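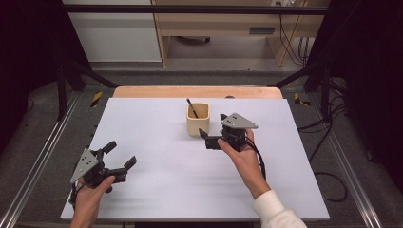

Desk and small office checklist, with my comments
Ellard Street building, second floor. The round is done in February, before the heating contract is renewed. I use the same list as last year and only the comments are new. One thing to say first about desk tops: a white board laid over a wooden table, with a small square cup on it and one black pen in the cup, is easy to wipe and easy to check, and I would like to see more tables kept in such a way. Please read the comments also if your room has only OK marks, as in several rooms the OK is given with a condition.

Marks used: OK = no action. C = OK with comment. R = repair or change is needed. N = not applicable in this room.

1. Entrance and walkways

1.1 Door opens fully and closes by itself — C
The door of the Cardoso room closes, but it needs a push for the last few inches. I adjusted the closer by half a turn and it is better. Please tell me if it becomes too strong in the summer, when the air is different.

1.2 Walkway from every desk to the door is free — R
Behind the printer there were two boxes of paper and a folded chair. The boxes were there also last year. Maybe they are not the same boxes, but the place is the same. Please move them to the storage room.

1.3 Carpet and floor edges are flat — C
The metal strip between the corridor and the meeting room has one loose screw. I tightened it by hand. The hole is worn, so a longer screw should be used.

1.4 Exit sign is lit — OK

2. Electrical

2.1 No damaged cords or plugs — R
One desk lamp in the Rundum room has a cord with the outer cover pulled out of the plug, so the inside wires can be seen. I took the lamp out of use and put a red tag on it. Do not repair with tape.

2.2 Power strips are not connected one into another — R
Found under the window desks, two strips in a row, the second one feeding a heater. This is the point I repeat every year. The heater must go directly into the wall outlet or, better, it should go home.

2.3 Space in front of the electrical panel — OK
Clear. Thank you for moving the coat stand.

2.4 Coffee machine and kettle stand on a hard surface — C
They do, but the kettle cord hangs over the front of the counter. Turn the base so the cord leaves at the back.

2.5 Unused chargers are unplugged at the end of the day — C
Mostly yes. I looked at 6 p.m., when some people were still working, so I cannot judge all the desks.

3. Fire

3.1 Extinguisher is in its place, pressure in the green, seal not broken — OK
Tag number 244, corridor. Tag number 192, kitchen. Both were looked at by the service company and the tags are signed.

3.2 Smoke alarm test — C
All sounded. The one near the kitchen is weaker than the others to my ear. I changed the battery and it was not much different, so I ordered a new unit from Fukberg. Until it arrives the old one stays up.

3.3 Evacuation plan is posted and is correct — R
The plan by the elevator still shows the wall that was taken down. The route is the same but a visitor would be confused. A new print is needed, and please hang it a little lower, so a person in a wheelchair can read it.

3.4 Nothing is stored on top of the radiators — C
One plant. It was moved while I was standing there.

4. Desks, chairs and screens

4.1 Chair adjustment works — R
Two chairs sink slowly when you sit on them. They should not be used with a box or cushion to correct the height. One is still in warranty, I believe, and the paper for it should be in the gray folder.

4.2 Desk is stable — C
The long desk in the Cardoso room moves if you lean on the left corner. A foot is missing. A folded card is under it now, and I left it there until the new foot comes.

4.3 Scissors, cutters and other sharp things are stored closed — C
A paper cutter was lying open in a drawer together with pens. Put the blade in, every time. Pens belong in a cup.

4.4 Light is good for reading, no glare on screens — OK
The new blinds are good. The string must be tied up on the hook.

5. Shelves and storage

5.1 Tall shelves are fixed to the wall — R
The shelf with the order binders is fixed on one side only. Its label gives a limit of 200 lb for the whole unit, and with full binders I think we are near it. Take the oldest binders down before the second bracket is put in.

5.2 Heavy items on the low shelves — C
Paper yes, the laminating machine no. It is above my head, and I am not short.

5.3 Step stool is available and not damaged — OK

6. First aid

6.1 Kit is complete and in date — R
Burn gel is expired and the small bandages are nearly finished. Refill pack is order code 990 in the Rundum catalog.

6.2 Emergency numbers are posted — C
They are there, but the building number is written by hand over the old one and the 7 looks like a 1. Please print it new.

Repairs marked R should be finished before the end of March. I will come again for 2.1, 2.2, 3.3 and 5.1. For the other points it is enough to write the word "done" next to the line and leave the sheet in my mailbox.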